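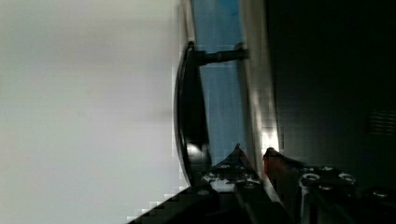
Reading time: 3 minutes

Section 4. Redeeming a Download Key and Installing the Game

This section explains how to add a purchased key for Mollel to a Graltusetti account and how to install the game on a console or computer. Users who bought the disc edition should go to Section 6.

4.1 Before You Begin

Make sure that the following are in place:
A Graltusetti account with a confirmed email address.
The 16-character key, as shown on the receipt or in the store's order history.
At least 93 GB of free storage on the drive where the game will be installed.
A stable internet connection for the length of the download.

Note: Keys are sold by region. The region printed on the receipt must match the region of the account. A key entered on an account from another region will be refused, but it will remain unused and may still be redeemed on the correct account.

4.2 Redeeming the Key

1. Sign in to the account that will own the game.
2. Open the Account menu and select Redeem Key.
3. Enter the key without spaces. The letter O does not appear in any key; enter a zero instead.
4. Check the title and edition shown on the confirmation page.
5. Select Confirm. The game is added to the library, usually within a few minutes.

Caution: A key can be redeemed only once. After step 5 it cannot be moved to another account, and most stores will no longer offer a refund.

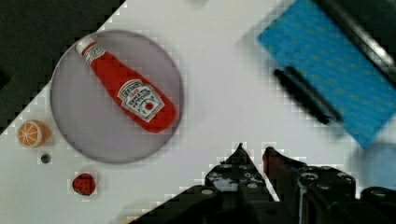 If the confirmation page lists the Standard Edition and the Baltcombe Edition was purchased, select Cancel and contact the store with the order number. The two editions use separate keys. The Baltcombe Edition includes the base game, the Etard campaign and 2000 supply points, which are credited the first time the campaign map is opened.

4.3 Installing the Game

1. Open the library and select Mollel.
2. Select Install, then choose a drive.
3. Select a voice language. Other languages may be added later from the Extras tab.
4. Leave the device switched on or in rest mode until the base files are complete.
5. Install the first update when prompted. Online matches are not available without it.

Note: The tutorial can be played once the progress bar reaches the first marker. Saved games made at this stage are kept when the installation is complete.

Caution: Do not disconnect an external drive while files are being copied. If this happens, select Repair from the game's options menu before starting the game.
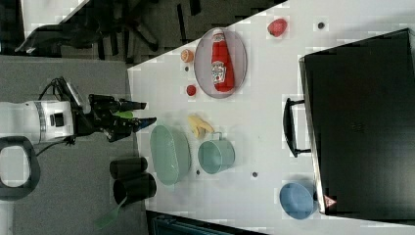 Can the same key be used on both a console and a computer?
Each key is valid for one platform only, shown on the receipt next to the title. Saved games can be shared between platforms through a linked account, but the game must be purchased separately for each one.

4.4 Error Messages

Key not recognized: Check the key for typing errors and try again. After five failed attempts, redemption is locked for 300 seconds.
Key already used: Look in the library of any other account in the household before contacting support.
Not enough space: Free storage on the selected drive — or choose another drive — and select Resume.

Requests that cannot be settled with these steps should be sent through the Support tab, with a copy of the receipt. Do not post the key in a public forum.

Section maintained by Josphat Okoth, User Documentation. Last reviewed in August.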